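The snack box: clearing the end of the table that never clears

Every household has a table with two ends. One end is for eating. The other belongs to the kettle, the post, the scissors and whatever was opened last night and not quite finished. I have given up trying to abolish the second end. What follows is how I keep it from annexing the first.

Get a shoe box. You already own one, probably with a pair of shoes in it that you haven't worn since the wedding you bought them for. Free the box, keep the lid attached if it's the hinged sort, and put it on the table. It doesn't need lining, labelling or covering in wallpaper offcuts. I once bought a proper divided snack caddy, the Wedanmont, and it held eleven teabags and a great deal of air.

Anything in a packet goes in the box. Anything that was a packet goes in the bin. You'd think grown adults could tell the two apart, but foil keeps its shape beautifully when empty and I have been fooled by a crisp bag more than once. Pick it up and squeeze.
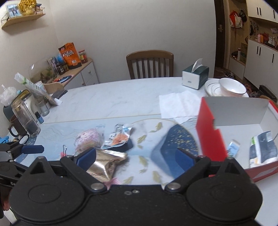
Box open on the right, with two packets in. The placemat still has some way to go.

Stand tall packets on their ends and slot the small flat ones down the side, where you can read them. Lay them flat and the bottom layer becomes an archaeological matter. I found a sachet of soup in ours last June that had outlived the saucepan I'd have made it in.

Keep a binder clip or 2 within reach. They close a half-eaten bag better than any of the coloured plastic gadgets sold for the purpose, and they cost next to nothing. Fold the top over twice, squeeze the air out, clip. Pegs will do, but they stick up and stop the lid shutting.

Scissors live at the kettle end, with the handles facing you. If they go in the drawer, people will open things with their teeth.

Clear plastic placemats want wiping on both sides. Crumbs get underneath by some means I've never caught them at, and then they scratch. Warm water and a drop of washing-up liquid is plenty. Dry it before it goes back down or it'll stick to the table like a stamp.

Tissues can stay out. So can one bowl, if somebody is really going to use it. Mugs can't. A mug left by the kettle for "the next cup" is washing-up with a good excuse.

When the lid won't close, stop buying snacks until it does.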